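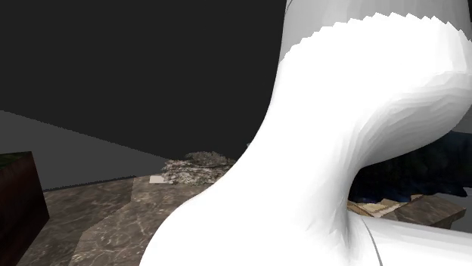
When a stop is not a stop

In May the handling cell at the Timmermans site went on moving for 22 seconds after an operator had pressed the stop button. Nobody was hurt. The arm finished its path, set down the part it was carrying and parked itself as it did at the end of every cycle. The first internal note recorded the matter as a "delayed response". In the view of this author, that wording should be withdrawn.

The facts are not in dispute. The button on the operator's desk had been wired as a request to the cell software, supplied by Brelusent, and the software dealt with requests in order. On the day in question the queue was long. The separate safety circuit was sound, but its only button was on the far side of the fence.

The cell had passed its acceptance trial. The trial consisted of 1000 cycles in the Camora simulation package, of which 981 were completed without any remark. The other 19 were put down to poor grip and corrected. In the simulation a stop was tested by pausing the model, and a paused model halts at once. The question of how the command would travel from a desk to a motor was never put, and the report did not say that it had been left out.

Silvia Vondráček, who led the review, has proposed that every stop device within reach of an operator be connected to the safety circuit directly, and that each be tried on the real machine under full load before handover. Wilma Smits, for the production side, has argued that the second measure would add two days to each installation. Both statements are correct. Two days is a modest price, and it should be written into contracts from the outset.

Simulation remains a proper tool for planning reach, paths and timing, and the Nultine line was laid out well with its help. Its results should not be accepted as evidence about wiring. Until the desk button has been replaced, it should be covered and labelled as out of use, and the cell should be run only with a second person at the fence.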